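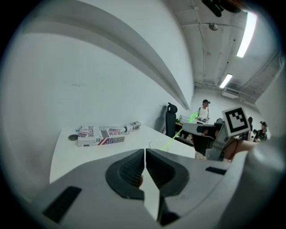 Figure 1. A flat cardboard box with a newspaper-style design, lying on a white table.

3.2 Borrowing the look of the newspaper

We turn now to a habit which will be familiar to anybody who has spent time among old grocery shelves or in a well-stocked gift shop, and which came up in our interviews far more often than we had expected when we drew up the questions: the wrapping of ordinary goods in the look of a newspaper. By this we mean columns, heavy headline lettering, rules between stories and so on, printed on something that was never meant to be read over breakfast. The box in Figure 1 belongs to this family, with its large lettering in black, white, red and blue and its American flag stripes and stars.

The shopkeepers we spoke to in Trulluscombe and Clutdale were generous with their time (one interview, planned for the quiet hour after lunch, went on until closing), and they had a good deal to say about why such packaging sells. Several of them spoke of trust. A headline, they felt, carries a little authority with it even when the words beneath it are nonsense, and shoppers will often turn a packet over to see whether there is a real story on the back. Others thought it was simply a matter of fondness for chip-shop paper, for a grandparent's armchair, for the smell of ink on a cold November morning. Nordin, in her earlier study of biscuit tins, calls this "second-hand familiarity", and we have found the phrase very useful.

We should add a word of caution here. Of the 13 people interviewed, only two had ever worked in print, and these two were by some distance the least charmed by the fashion. One of them, a retired compositor, went through our sample packets with a pencil and marked every place where the column widths made no sense. His complaint was a fair one – the designers had kept the headlines and thrown away the grid – and it helped us to separate packets that imitate a whole page from those that only borrow a few loud words.

That division is the one we use in the rest of the paper. Following Tuva Nordin's scheme, we call the first group "full-page" and the second "masthead" designs, and we allow a packet to change group where its maker has redrawn it over the years, as Tomić did with its coffee after 2000. The sorting itself was done by both authors separately, and the seven packets on which we could not agree are discussed in Section 4.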